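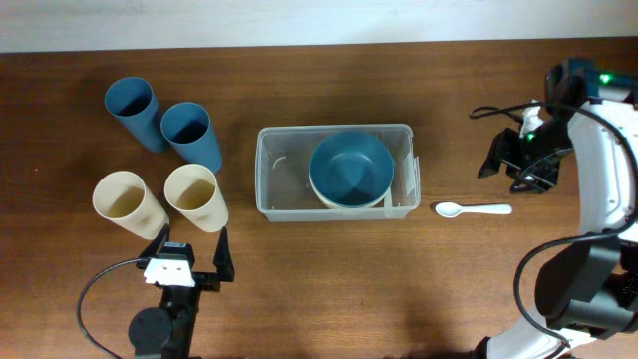
The price of the arms is the easy part

Anyone drawing up a first budget for a two-arm tabletop cell tends to start with the arms, because the arms have a price on a web page. Put two of them in the basket, add tax, and the form looks half finished. In practice the arms set the floor of the budget and tell the buyer little about the rest.

Zilton, a contract packing firm that handles kitchenware and picnic sets, spent last November planning a cell of this kind. The task is modest. Cups, bowls and cutlery have to be sorted and put into plastic containers, in sets that change with each order. The parts are light, the cycle time is generous, and the work can be done on an ordinary table. It is close to the simplest case a buyer will meet, and so a fair one for looking at where the money goes.

The firm compared two suppliers. Arner sells a complete package: arms, grippers, cameras, controller and two days of setup under one contract. Escobar sells the same classes of part separately and leaves the assembly to the customer. The Escobar route was cheaper on paper by a wide margin. The gap narrowed once brackets, cable, power supplies and staff hours were entered, and it narrowed again when spares were added.

Spares deserve their own line. On small arms the finger is the part that meets the work, and it wears or breaks first. Zilton allowed for 50 replacement fingers in the first year and set the sum aside before the order was signed. Printed fingers cost little in material, but somebody has to print, finish and fit them, and a printer that is busy with fingers is not free for other jobs. The hours belong in the budget beside the plastic. 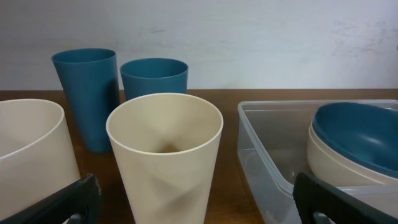

Cameras are the next item that gets underpriced. A fixed camera above the table gives a view of the whole layout, but it loses sight of a part when the arm moves over it. A camera at the wrist sees what lies between the fingers and little else. Most cells end up with both, and the planner should assume so from the start. Clear containers raise the difficulty, as a transparent wall gives software much less to work with than a solid one. If the product range includes clear plastic, ask the supplier to show it being handled, under the light the cell will have in use.

Then there is the cost of teaching the task. Zilton's plan called for 1,000 recorded runs, with an operator guiding the arms by hand through each one, and a further 300 for every new shape of cup or bowl. This is paid labour and it comes back each time the catalogue changes. A firm with a stable range can treat it as a one-off. A firm with seasonal lines should carry it as a yearly cost.

Cable is cheap and causes a surprising share of stoppages. A loop that is too short pulls at full reach, and one that is too long catches on the work. Buy extra lengths, and have the supplier state in writing the bend radius and expected life of each type.

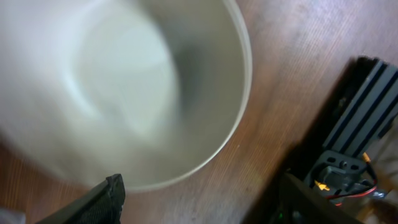 Mounting hardware should be specified early. Slotted aluminium rail costs more than a welded frame for the same length, but it allows brackets to be moved when the layout proves wrong, as first layouts commonly do. Zilton priced both and chose rail. It also took out a service plan from Skodar, which covers motors and controllers and excludes fingers, cables and anything the customer has printed. Exclusions of this kind are normal, and they fall on the parts most likely to fail.

The final figure for planned downtime was 520 hours in the first year, including all teaching. The finance side asked for it to be cut. It was left as it stood, with a review set for six months after delivery.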